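Início | Explorar | Ciências | Alimentação | Natureza | Glossário | Para professores

De onde vem o milho?

Núcleo Educativo Asmont — Leituras para os 8 aos 11 anos
Atualizado em agosto

O milho é uma das plantas mais cultivadas do mundo. Está presente na broa, na pipoca, nos cereais do pequeno-almoço e na ração que alimenta as galinhas e as vacas. Neste texto, os leitores vão conhecer a história desta planta, a forma como ela cresce e os caminhos que os seus grãos percorrem até chegarem à cozinha.

As palavras mais difíceis estão explicadas no final da página, no pequeno glossário.

Uma erva muito especial

O milho pertence à família das gramíneas, a mesma do trigo, do arroz, da aveia e até da relva dos jardins. À primeira vista, custa acreditar que uma planta tão alta seja parente da relva. No entanto, quem observar com atenção encontra semelhanças: as folhas são compridas e estreitas, com nervuras paralelas, e o caule está dividido por nós.

Há milhares de anos, no território que hoje é o México, os agricultores recolhiam uma planta silvestre chamada teosinto. As espigas do teosinto eram minúsculas, com poucos grãos, e cada grão estava protegido por uma casca muito dura. Os agricultores guardavam as sementes das melhores plantas e voltavam a semeá-las no ano seguinte. Os filhos e os netos desses agricultores fizeram o mesmo. De geração em geração, as espigas tornaram-se maiores, os grãos ficaram mais macios e nasceu o milho que conhecemos.

A este trabalho paciente dá-se o nome de domesticação. O milho foi de tal modo transformado pelas pessoas que já não consegue espalhar-se bem sozinho: os grãos ficam presos à espiga e envolvidos pelas folhas. Precisa de alguém que o colha e o semeie.

A viagem do milho

Os povos da América cultivavam o milho muito antes da chegada dos navegadores europeus. Para os maias e para os astecas, era um alimento sagrado, e contavam-se histórias nas quais os primeiros seres humanos tinham sido feitos de massa de milho.

No final do século XV, os navios que regressavam à Europa trouxeram as primeiras sementes. O milho adaptou-se bem às terras húmidas do norte de Portugal, onde passou a ocupar muitos campos. Para guardar as espigas, as famílias construíam espigueiros, que são pequenas casas estreitas assentes em pilares. As frestas das paredes deixam passar o ar, e os pilares dificultam a entrada dos ratos. Ainda hoje se podem visitar espigueiros em várias aldeias do Minho.

Os navegadores portugueses levaram também o milho para África, e a planta chegou depois a muitas regiões da Ásia. Atualmente, a China e os Estados Unidos da América estão entre os maiores produtores do mundo. 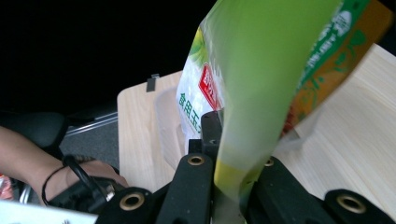

Em cada lugar, o milho ganhou receitas próprias. No México, prepara-se a tortilha, um pão fino e redondo. Em Itália, come-se polenta. Em Cabo Verde, o milho é o ingrediente principal da cachupa, um guisado que coze lentamente com feijão. No Brasil, são muito apreciados a pamonha, o curau e o cuscuz. Em Portugal, a broa acompanha o caldo verde, e as papas de milho fazem parte da cozinha tradicional do Algarve e de outras regiões.

Como cresce uma planta de milho

O milho gosta de calor. Em Portugal, semeia-se na primavera, quando a terra já não está fria. O grão é enterrado a poucos centímetros de profundidade e começa a absorver água. Ao fim de alguns dias, abre-se e dele sai uma pequena raiz, que cresce para baixo. Logo a seguir aparece um rebento verde, que procura a luz.

Durante as primeiras semanas, a planta produz sobretudo folhas e raízes. As raízes fixam a planta ao solo e recolhem água e sais minerais. As folhas captam a luz do sol e, com a ajuda da água e do dióxido de carbono do ar, fabricam o alimento da planta. Este processo chama-se fotossíntese.

Quando a planta já está alta, surge no topo uma espécie de penacho. É a flor masculina, que produz o pólen. Mais abaixo, junto ao caule, formam-se as flores femininas, de onde saem fios compridos e sedosos, conhecidos como barbas de milho.

O vento transporta o pólen do penacho até às barbas. Cada fio está ligado a um futuro grão, e basta que um grãozinho de pólen chegue a esse fio para que o grão se possa formar. Quando uma espiga apresenta falhas, é provável que alguns fios não tenham recebido pólen.

Por esta razão, o milho costuma ser semeado em várias linhas próximas umas das outras. Uma planta isolada no meio de um quintal pode dar espigas com poucos grãos.

Quantos grãos tem uma espiga?

A resposta depende da variedade, do solo, da água e do tempo que fez durante o verão. Os alunos da Escola Básica de Satusia quiseram investigar esta questão na horta da escola. Colheram 3 espigas de milho-doce, separaram os grãos com cuidado e registaram os resultados num quadro. A espiga maior tinha até 500 grãos, segundo a estimativa inicial da turma; por isso, os alunos contaram-nos em grupos de dez para confirmar. A espiga mais pequena, que apresentava muitas falhas, tinha apenas 189.

Há ainda uma curiosidade que qualquer pessoa pode verificar em casa. O número de filas de grãos de uma espiga é quase sempre par. Isto acontece porque as flores femininas se formam aos pares enquanto a espiga se desenvolve.

Os vários tipos de milho

Nem todo o milho serve para o mesmo fim. O milho-doce é colhido cedo, quando os grãos ainda estão tenros e cheios de açúcar. É o milho que se come cozido, assado na maçaroca ou nas saladas. Se ficasse mais tempo na planta, o açúcar iria transformar-se em amido e o sabor seria diferente.

O milho de grão duro é colhido mais tarde, depois de secar. É moído para fazer farinha ou utilizado na alimentação dos animais.

O milho para pipocas tem uma casca especialmente resistente. No interior de cada grão existe uma pequena quantidade de água. Quando o grão aquece, a água transforma-se em vapor e empurra a casca com muita força, até que esta rebenta. O amido incha, arrefece rapidamente e forma a espuma branca e estaladiça que todos conhecem.

Existem grãos amarelos, brancos, vermelhos, azuis e quase pretos. Algumas espigas reúnem várias cores. O Banco de Sementes Skeltavgate conserva 2.182 amostras de milho — cada uma guardada num frasco fechado, num local frio e seco. Se uma variedade deixar de ser cultivada, as sementes conservadas permitem voltar a semeá-la.

Da terra até à cozinha

Nos campos pequenos, as espigas ainda são colhidas à mão. Antigamente, as famílias e os vizinhos juntavam-se nas eiras para retirar as folhas que as envolviam. Era a desfolhada, um trabalho acompanhado por cantigas. Quem encontrasse uma espiga de grãos vermelhos, chamada milho-rei, tinha o direito de abraçar todos os presentes.

Nos campos grandes, a colheita faz-se com uma máquina, a ceifeira-debulhadora, que corta as plantas e separa os grãos. Depois de secos, os grãos seguem para os moinhos ou para as fábricas.

O milho-doce precisa de mais rapidez, para não perder o sabor. Pode ser vendido fresco, congelado, enlatado ou em embalagens fechadas. A embalagem protege os alimentos e informa o consumidor. No rótulo costumam encontrar-se o nome do produto, a lista de ingredientes, o prazo de validade e as instruções de conservação. Ler o rótulo com um adulto é um bom hábito.

O milho serve também para fabricar produtos que não se comem. Do seu amido obtêm-se colas, papel e certos plásticos. Dos grãos pode ainda produzir-se etanol, um combustível.

Atividade: ver nascer o milho

Material necessário: um frasco de vidro transparente, papel de cozinha, água e alguns grãos de milho próprios para semear.

Forra-se o interior do frasco com papel de cozinha dobrado e humedece-se o papel. Colocam-se os grãos entre o papel e o vidro, de modo que fiquem visíveis. Guarda-se o frasco num local quente e com luz, e verifica-se diariamente se o papel continua húmido. O fundo não deve ficar cheio de água.

Recomenda-se fazer um desenho todas as manhãs, à mesma hora. Que parte da planta aparece primeiro? Para que lado cresce a raiz quando o frasco é deitado? As fichas de registo do Caderno Yoshida, disponíveis na área dos professores, podem ser usadas nesta atividade.

Os grãos para semear podem ter sido tratados com produtos químicos e não devem ser comidos. Depois de lhes mexer, é necessário lavar as mãos.

Glossário

Amido — substância que as plantas usam para guardar energia.
Eira — terreno plano e duro onde se secam e debulham os cereais.
Maçaroca — espiga de milho.
Pólen — pó muito fino produzido pelas flores masculinas.
Variedade — grupo de plantas da mesma espécie com características próprias.

Contactos | © Núcleo Educativo Asmont. Todos os direitos reservados. | Voltar ao topo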